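Ticket 112: Right gripper width reading jumps when fingers are nearly closed
Project: Skinau (student handheld gripper course, Bruswood)
Opened by: Stefaniia Pasichnyk
Assigned to: Raili Kokkonen
Status: Resolved
Component: gripper width / marker tracking

Stefaniia, 10:20 am
Hi Raili! Our team is on the flower arranging task and we love it, but the right gripper is giving us strange numbers. With the fingers wide open the width reading is rock steady. Close them to flower stem size and it jumps up and down, sometimes all the way to zero and back. The left one is fine. Same software on both, pulled this morning.

Already tried:
restarted the recorder
swapped the USB ports
wiped both lenses
ran the width calibration again, 3 times, same result

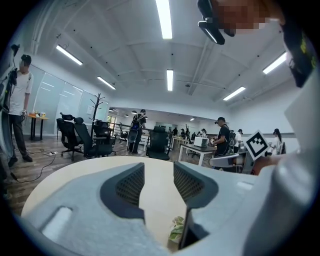 Log from the last run is below. It repeats like this until we stop recording.

width_right: 78 ok
width_right: 78 ok
width_right: 31 low confidence
width_right: 0 marker lost
width_right: 29 low confidence

Raili, 10:45 am
Great report, thank you for pasting the log! "Marker lost" is the useful line. The width comes from the finger tags, so if the tracker can't find one it writes a zero and carries on as if that were fine (I have complained to the Levchenko team about this, they maintain the tracker). Could you open the config on your laptop and tell me what exposure is set to for each side? Also, does it happen with nothing between the fingers?

Stefaniia, 11:05 am
Yes, it happens with nothing between them too. And you're onto something! Left is on fixed exposure, right is on auto. I have no idea when that changed. Maybe when we copied the Paketholm profile over to get their faster frame rate? We only copied one side, oops.

Raili, 11:10 am
That would do it. Auto exposure hunts when the fingers close and the tags get blown out for a few frames. Set right to fixed, same value as left, then do a full open and close, slowly, before you record anything. Keep the Paketholm frame rate if you like it, there is nothing wrong with that part.

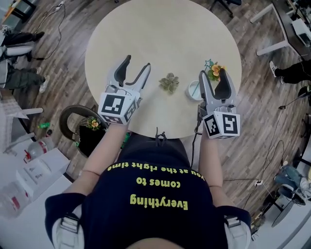
Stefaniia, 11:50 am
Fixed exposure is in and it's so much better! One whole run is 1,818 frames and there isn't a single "marker lost" in it. We still get a low confidence line now and then when I turn my wrist fast, but the number stays sensible and comes right back.

Can we keep the earlier recordings? The left side of those should be good, and a couple of them were really nice placements.

Raili, 12:15 pm
Wonderful, what a clean run! Keep them, but move them into the folder called left_only so they don't end up in the two-hand training set. The wrist thing is motion blur. Slow down a touch on the turn and it should mostly go away. If it bothers you, open a separate ticket and attach one fast run and one slow run.

I've added an exposure check to the startup script, so it will complain if left and right don't match. Please pull before your next session.

Stefaniia, 12:30 pm
Pulled, and the check passes on both sides. Old runs are moved to left_only. Closing this one, thanks so much Raili!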